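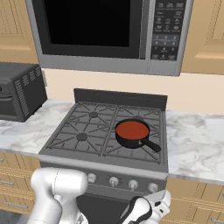 The Ferry Clock

By Kane Tapsell
2023-06-05
5 comments

The clock at Hulline pier had been wrong since January and Istia had been sent to put it right. She came over on the early boat with her tools in a canvas bag and a letter from the harbour office saying she was to be given a key.

The man in the ticket hut read the letter twice.

"It's seven minutes fast," he said. "Everyone's used to it."

"The office wants it right."

"The office is in Costberg."

He gave her the key. It was on a loop of blue string with a cork tied to it, in case somebody dropped it in the water. The tower door was stiff and she had to put her shoulder to it. Inside there was a ladder, a heap of old rope and a smell of pigeons. She climbed with the bag across her back.

The movement was a Fothergill, older than she'd expected and in better order. Somebody had been oiling it. She wiped the pallets, checked the pendulum and found the rating nut where it should be, set correctly, with a small line scratched beside it to mark the place. The clock kept perfect time. It had been put forward on purpose and left to run.

She sat on the boards and ate half her sandwich. Through the gap under the dial she could see the road coming down from the village. A woman was hurrying along it with a boy by the hand and a suitcase banging against her leg. The woman looked up at the clock and began to run. They reached the gate with time to spare, and the woman bent over with her hands on her knees while the boy went to look at the gulls.

Istia went back down.

"Who oils it?" she asked.

The man in the hut was tearing tickets off a roll. "My brother did. He missed the boat in January. Our mother was in the hospital over there and he missed it by a minute or two. There wasn't another till morning." He put the tickets under a stone so they wouldn't blow about. "He went up the ladder the day after the funeral. Then he moved away, so I do the oiling now."

"And the office never asked?"

"A visitor complained. He'd set his watch by it."

She got out the form. It had a box for the fault, a box for the work done and a line for the fee, which was 335 with the crossing included. She wrote "movement cleaned and inspected". Under fault she wrote "none found".

"They'll send somebody else," he said.

"They might. It took them five months to send me."

The boat was coming round the point. She handed him the key and he hung it on its nail, and she went to stand in the queue behind the woman with the suitcase.

200 shares

Contact | Copyright Kane Tapsell | Back to top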